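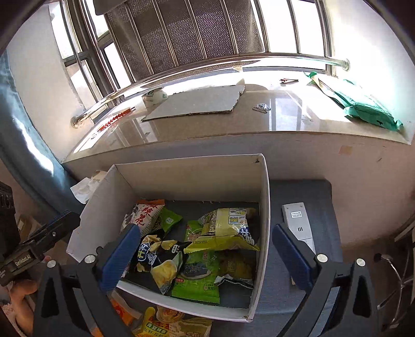

Dislow, February

The box was for my sister, who had moved to Iturra in the spring and written home to say the shops there sold only one flavour of chip, and the flavour was salt.

I had promised to send snacks. I had been promising for 16 weeks. In that time I had bought the snacks twice, since the first lot did not survive the promising.

Rolline Freight would carry a box that size for a flat rate, provided it weighed under 4 kilos, and provided I filled out a form asking me to declare the nature of the contents. I wrote "chips." The form wanted 25 characters at least. I wrote "chips, seaweed and remorse," and it let me through to the next page, where it wanted to know the value of the remorse.

The distance was 2,652 kilometres. I looked it up while eating something lime green that had been intended for the back left corner.

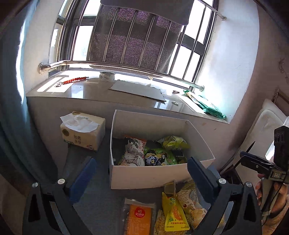 The windowsill, with the cardboard still on it.

By four o'clock the light was coming in hard through the bars and I had done everything but close the lid. I'd pulled a tissue up out of the packet, ready for an emotional moment, and then gone to put the kettle on.

My sister rang while it boiled. She said a new place called Vetulier had opened at the end of her street and it had a whole aisle of chips, even the seaweed ones, so I needn't bother.

"It's already in the mail," I said, and went to look for the tape.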